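Week 4 handout: How parties choose their candidates

Reading before Monday: Radu, chapter 11.

A primary is a vote held inside a party to pick its candidate. It may be open to any registered voter, or closed to members only. Some parties skip the vote and let delegates or a central board decide.

Case: Wuvbridge council, ward of Sturel
The party had 2517 members on its list, of whom almost 1000 voted. Tamara Matei won by 11 votes. The runner-up asked for a recount, which the rules allowed because the gap was under 100.

Points to note
Who holds the member list, and when it closes.
Who hears appeals — the local branch or the national board.
Whether the loser may stand as an independent.

Terms
Direct nomination: the party names a candidate without a vote.
Consensus: rivals agree on one name and the others step down.
Run-off: a second vote between the top two.
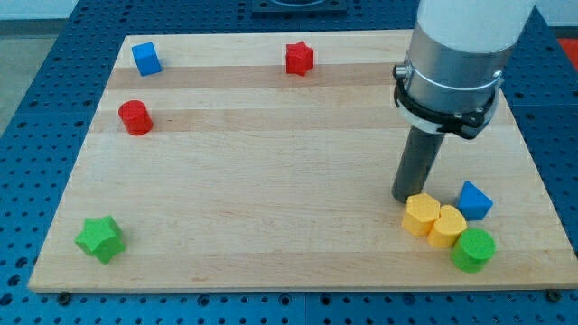
Coloured blocks on a wooden board.

For the seminar
Read the Sturel rules and mark each step where a dispute could arise. Bring one page of notes. Essay titles go up in April.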